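# Patport Picking Station Records: Data Card

## Summary

This card covers the records kept by Allosero on the bin picking station at its Pistcombe returns facility. The station takes small mixed goods from one bin, one item at a time. Before its introduction, all of this work was done by hand on two shifts. The records are intended for staff, shift leads and outside readers who study how such equipment changes daily work.

## Contents

- 3000 pick records, each with a start time, an end time and an outcome code
- 1037 operator notes, entered at the station in free text
- 4 revisions of the written job description for station operators
- 2 staff surveys, one taken before the station opened and one after

Pick records and notes share a station number and a shift code. Notes may refer to more than one pick. Employee names and badge numbers were removed before release.

## The Work at the Station

Items are not sorted before they reach the bin. Hard, soft, clear and shiny goods may lie together on the same floor, and clear packaging is recorded under its own code. The operator loads the bin, starts the cycle and remains responsible for the area until the cycle ends.
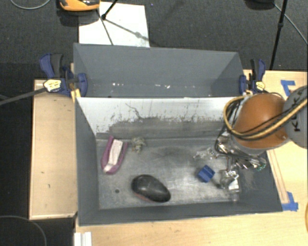

PISTCOMBE, February

Under the current job description, operators no longer pick routine items by hand. Their duties are loading, checking, clearing stopped cycles and writing notes. The KUKA arm reaches over the side wall of the front bin, and operators must stop the cycle before placing a hand inside either bin.

Staff reported less bending and less repeated reaching in the second survey. They also reported more time spent waiting and less conversation with coworkers. Several asked that clearing a stopped cycle be treated as skilled work for pay purposes. Allosero accepted this request in the fourth revision.

## Outcome Codes

`OK`: item removed and placed
`MISS`: no item held at the end of the attempt
`DROP`: item released early
`CLEAR`: transparent packaging involved; used with another code
`HAND`: operator completed the pick

## Limits

Notes from the night shift are shorter and fewer. The records should not be used to rate individual employees. Time values from the Collet timer and the station clock have not been aligned.

---

Contact: Records Office, Allosero, Pistcombe | © Allosero | Back to top

Shares: 4 | Comments: 2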